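Griltar Anti-Static Wrist Strap, Corded, 80-inch
Sold by Sandusby Bench Supply

Item 812
In stock, ships next working morning if you order before 2 p.m.

It's a stretchy band with a wire on it. We'd love to tell you there's more going on, but we sell a lot of these to people who can read a circuit diagram, and they'd write in.

What it does is keep you and the computer at the same voltage while you have your hands in it. Walk across a carpet in January and you can carry enough charge to upset a memory module without feeling a thing. The strap lets that charge wander off quietly down the cord. You put it on, clip it to bare metal, and forget about it until you stand up to get coffee and discover how long the cord is.

Which brings us to the cord. The old Griltar was 77 inches. The new one is 80. We asked Griltar what prompted the extra three and were told "customer feedback," so somewhere out there is a person with a very specific bench and a great deal of determination. We salute them.

What you get
One knit wristband, adjustable, dark gray
One coiled cord with snap fitting, 80 inches at full stretch
One alligator clip
One banana plug (under the clip, pull the clip off to find it)
A folded instruction sheet in very small type

The cord has a 1 megohm resistor molded into the snap end. It's there for your benefit, so please don't cut the cord and splice it to make a shorter one. Muireann Mac Mathúna in our returns department has a drawer of those.
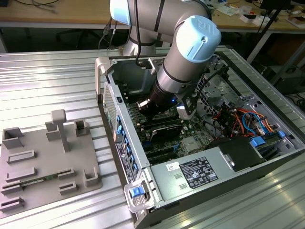
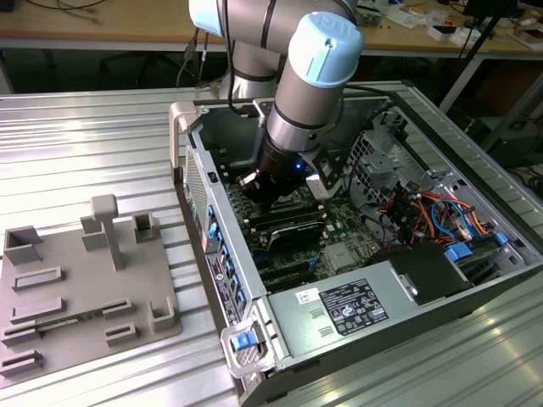
Fit
The band goes against skin. Over a shirt cuff it's jewelry. It should be snug enough that the metal plate on the inside stays put when you turn your wrist, and loose enough that you still have a hand at the end of it. The smallest setting fits most adults. For very slim wrists, get the Vosance band, which uses the same snap and costs a little more for reasons Vosance keeps to itself.

Where to clip it
Unpainted metal on the case frame is the usual spot. Paint and powder coat don't conduct, and plenty of cases are coated inside and out, so look for a bare screw or the edge of the power supply housing. Turn the machine off and unplug it first. If you have a proper grounded mat, clip to the mat's stud and connect the case to the mat too.

Never wear it while working on anything live, or inside a power supply, or on an old tube television. You would be tying yourself to the problem.

Care
Hand wash the band in cool water with the cord off. Let it dry flat. Don't iron it. (Gunārs Stankevičius, Galway: we got your letter and have added this line.)

Bands wear out before cords do. When the stretch goes, buy item 812-B, which is the band alone, and keep the cord you have.

Questions we get

Can I just touch the case every so often?
You can, and people do, and their computers mostly work. The trouble with "every so often" is that you're the one in charge of remembering.

Do you have a cordless one?
No. We carried the Charpentier cordless for one September and took it off the site. A strap with nowhere to send the charge is a bracelet.

Left wrist or right?
Whichever hand you don't hold the screwdriver in. The cord drags less.

Buyer comments

"Does what it says. Cord reaches from the bench to the radio but not to the biscuits." Róisín Buckley

"Clip is stiff when new. Band is fine. Instructions are unreadable without a magnifier, and I own a magnifier." Cathal Ó Flaithearta

"Bought 2, one for me and one for my brother, who has put his somewhere safe and would like to know if you do a third." Ailbhe Costello

Returns accepted unworn, in the bag, cord in one piece.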